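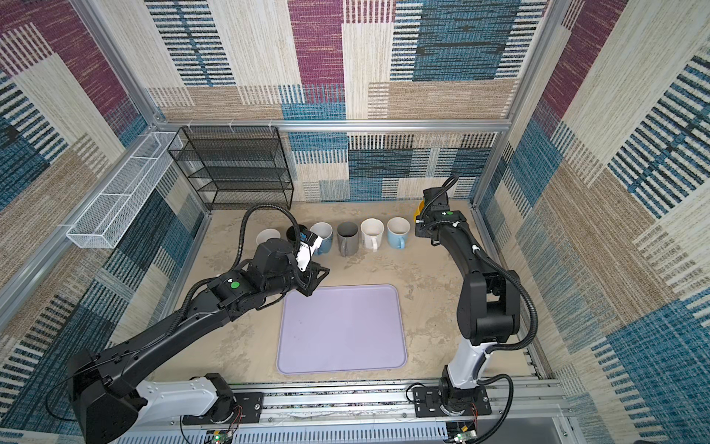
Mug row along the back of the table, tray in the middle, wire shelf at the left.

20/03/2021
Tableware layout, bench notes
Entry by Gwion Morgan. Read and initialed by Leonora Espiritu.

Purpose of entry. To record the layout now in use for the mugs and the tray, and to list what remains to be settled before the layout is written into the Plarnov setup sheet. Earlier notes on the same subject are in the January pages and are superseded where they differ from what follows.

Mug row. The mugs stand upright in a single row along the back of the table, in front of the wire shelf and continuing to the right of it. Toward the right the order is gray, white, light blue, and this is the order to be kept. The black mug remains on the left side of the row, with a light blue mug between it and the gray. The January arrangement placed the two light blue mugs side by side, and on several occasions one was written down in the log as the other. With the gray and the white between them, "inner blue" and "end blue" are sufficient as names, and both terms are to be used in the log from this entry onward.

Handles. The handles of the gray mug, the white mug and the end blue mug are turned toward the front. Handles facing sideways take up additional width, and with the January spacing two of them touched when the row was complete. L.E. has asked whether a slight angle is acceptable. It is acceptable provided that the handle does not reach the neighboring mug.

Spacing. Gaps between mugs are set by hand. A paper spacer was tried and withdrawn, as it slid on the tabletop and had to be held down with the other hand while each mug was placed. A strip of card cut to the full length of the row would be better. G.M. to cut one and keep it in the drawer with the Kandar sheets.

Tray. The lavender tray is laid flat in the center of the table, in front of the row. Its raised lip is low, but it is enough to stop a mug set down partly over the edge from sitting level. Mugs placed on the tray are therefore to have the whole base inside the lip. The rounded corners should be treated as unusable space.

Tabletop. The mottled beige surface hides coffee marks and fine dust very well, and for cleaning purposes this is a disadvantage. Marks were missed twice in January on visual inspection alone. The table is to be wiped in full at the close of each session, whether or not it appears to require it. Bumier cleaner, diluted as on the bottle, then a second pass with plain water. The previous cleaner left a film that could be felt on the mug bases the next morning.

Washing and drying. All mugs are washed by hand. The dishwasher trial reported in January has been discontinued – one load of 11 came out with white deposits inside the handles, and removing these took longer than the original washing would have done. Mugs are to be dried inside and out before they return to the table. They are not to be stored open side down, as the rims then pick up whatever is left on the surface.

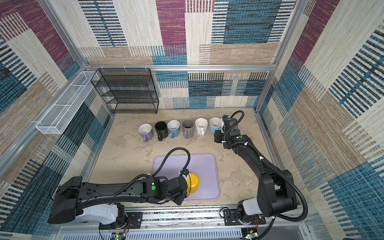 Storage between sessions has been discussed at greater length than any other item, and the following is the position reached. The mugs will return to the cupboard at the end of the day, and the fixtures within the workspace will be held free for the Rosser set when it is delivered. The black wire shelf has four tiers, all of them clear at present, and the white wire basket on the left wall is likewise unused. L.E. favors assigning the lower tiers to mugs and the upper tiers to saucers. G.M. would prefer the reverse, as the mugs are the items most often taken out. The mesh is fine enough that a saucer can lie flat on it, so either arrangement is workable. The dividers in the basket suit small items, and spoons were proposed. The matter is left open until the Rosser dimensions are received.

Yellow cup. The yellow cup has no fixed place in the row. Its position on the tray is the right half, which leaves the left half for a second item where one is called for. It should be entered in the log as "yellow cup" and not as a mug, to prevent it from being included in the row when the setup is checked.

Wall fabric. The striped patchwork on the walls has been kept. It was suggested that a plain cloth would make the row easier to read at a glance, and L.E. brought a cream sample for comparison. Against cream alone the white mug was harder to pick out from a standing position. The colored panels are to stay, subject to being brushed down monthly. Lint from the fabric was found on the table below the back wall and should be looked for there first.

Breakage. One mug from the reserve was found with a hairline crack running down from the rim and has been discarded. A replacement is to be drawn from the Kandar stock. The reserve list still states 100 pieces in total and has not been checked against the cupboard since it was typed. The figure should not be quoted until that has been done.

Labels. Small stickers under the bases were considered for telling the blues apart. They would have to survive washing, and the ones in the drawer do not. A pencil number on the unglazed foot ring may serve where a mug has one. To be tried on a reserve piece first.

Open items
Card spacer for the row – G.M.
Shelf and basket assignment – L.E., on receipt of the Rosser dimensions
Recount of the reserve and corrected list – L.E.
Replacement mug from Kandar stock – G.M.
Pencil marking, one reserve piece, washed daily for 2 weeks – G.M.

Addendum, L.E. Agreed as written, with one correction. The second pass over the table should use a fresh cloth as well as plain water. The Bumier bottle is nearly finished and I have placed it on the order sheet.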